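Darnen Institute Approves Equipment Plan for Household Manipulation Program

Funding covers hand-held grippers, workstation furniture and storage through the next budget year

18th May

The Darnen Institute has approved a single equipment plan for its household manipulation program, replacing the separate purchase requests that individual laboratories have submitted until now. The plan sets a ceiling of $252,000 for the coming budget year and covers hand-held grippers, tables, floor equipment, cabling, household test objects and data storage. It applies to all work carried out under the Pollen project in the Fraser Building.

Purchasing under the plan will begin once the current order for replacement cables has been closed. Requests already entered in the purchasing system remain valid and do not need to be submitted again.

Background

The Pollen project studies how robots can learn ordinary two-handed tasks from recordings of people. Operators perform each task at a table with a pair of hand-held grippers, and the recordings are then used to train and test control software. The current task list contains 80 tasks, most of them drawn from kitchens and dining rooms. Table setting, the sorting of utensils and the handling of folded cloth account for the largest share of recording time.

Since January, demand for recording time has exceeded what the existing workstations can provide. A review by the Office of Research Equipment found that the shortage was caused in part by the number of grippers in service and in part by delays in replacing worn components. Laboratories had been ordering the same parts at different times and at different prices, and several stations stood idle while small items such as cable connectors were on order.

The review recommended one plan, one schedule and one stock of spare parts. The Institute's budget office accepted the recommendation with two changes, both concerning the treatment of unspent funds, which are described in the section on carryover.

What will be purchased

The largest part of the allocation is set aside for grippers. The plan brings the total in service to 56, including those already held by the Pollen project. Grippers are to be bought and issued in matched pairs, and each pair will be entered in the equipment register under a single number. A damaged gripper may be exchanged for a spare of the same model, but pairs may not be split between stations.

The Institute requested quotations from several suppliers and has selected Ditow for the first order. The agreed price is $2,672 per pair, including cables and mounting hardware. Calibration is charged separately and will be paid from the maintenance line. Ditow will deliver in two lots. The second lot depends on the results of acceptance testing of the first, and the Institute may reduce or cancel it without charge.

Tables will be replaced only where the existing top is damaged or where the height does not suit seated work. The review noted that seated operators complained less of shoulder fatigue during long sessions, and new tables must allow a chair to be drawn fully up to the near edge. A cable opening in the tabletop is preferred. Tables with glossy or mirrored tops will not be considered.

Household test objects will be purchased centrally for the first time. This group includes plates, placemats, utensils, utensil caddies, cups, trays and towels. The sums involved are small, but the review found that objects were often replaced with near matches when they were lost or broken, making it difficult to compare recordings made some months apart. Under the plan, each object set will be bought with duplicates from the same production run wherever the seller can confirm this.

Storage will be expanded on the Institute's existing servers. No purchase of separate drives for individual laboratories will be approved, except for transport between buildings.

Items not covered

The plan does not cover full robot arms, mobile bases or replacement controllers. These are capital items and remain subject to the normal approval process. It also does not cover staff time, operator training or travel to supplier sites.

Laboratories that wish to test a gripper from a supplier other than Ditow may borrow one for evaluation at no cost to the plan. A written loan agreement is required before delivery. Evaluation units must be labeled as such and may not be used for recordings that enter the shared Pollen collection.

Floor space and cabling

Each workstation in the Fraser Building will be assigned a numbered position on the floor. Equipment bases, stands and tripods must remain within the assigned position, and bases placed beside a walkway are to carry hazard striping. The cost of floor marking and striping is included in the plan.

Cabling was the most frequent subject of comment in the review. Many stations rely on long runs across the carpet, and these have been a source of both wear and lost recording time. The plan provides for cable covers and for shorter runs from new power and network points. The work will be scheduled one row at a time so that recording can continue elsewhere in the room. Until it is complete, station leads are asked to keep loose cable clear of the operator's chair and to report damaged insulation on the day it is found.

Gripper cables are treated as consumable items. Each station will hold one spare for each hand, and replacements may be drawn from stock without a purchase request.

Schedule

The first lot from Ditow will be inspected on arrival and assigned to table setting and utensil tasks, where the need is greatest. Acceptance testing will use a fixed group of objects and will include thin metal items, which are difficult to hold securely and show jaw wear sooner than larger objects do. The test record must show the number of sessions completed, any dropped objects and any loss of signal from either gripper.

Furniture will follow after the first lot has been accepted. Object sets will be ordered in parallel, as their delivery does not depend on the other purchases. Cabling work will be carried out last in the recording area and first in the storage area, where it does not interrupt sessions.

The Office of Research Equipment will publish a spending report at the end of each quarter. The report will list orders placed, orders received and the balance remaining on each line.

Carryover of funds

Money unspent on grippers at the end of the budget year may be carried over once, for the same purpose only. Money unspent on furniture, cabling and objects will return to the general equipment fund. Transfers between lines require written approval, and no transfer may be made from maintenance to new purchases.

Laboratories should note that the ceiling includes shipping and sales charges. Requests that state only the price of goods will be returned for correction.

Submitting a request

Requests may be entered by station leads through the purchasing system using the Pollen project code. Each request must include:

The station number and the tasks for which the item is needed
The register number of any item being replaced
A supplier quotation that includes shipping
For grippers, confirmation that a matched pair is requested
For household objects, the name of the object set and the number of duplicates

Requests are reviewed every two weeks. Urgent replacements for a station that cannot operate will be reviewed on the next working day.

Table setting with a pair of hand-held grippers. A silver fork is held in the gripper on the left, and a wire utensil caddy stands on the table. 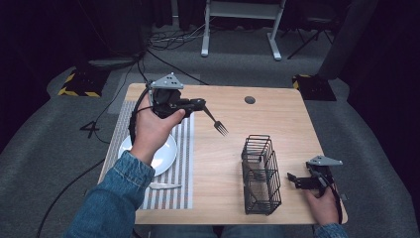
Further information

The full plan, the line-by-line budget and the current task list are available from the Office of Research Equipment, Fraser Building. Suppliers wishing to be considered for later orders should write to the purchasing desk of the Darnen Institute and refer to the Pollen project in the subject line.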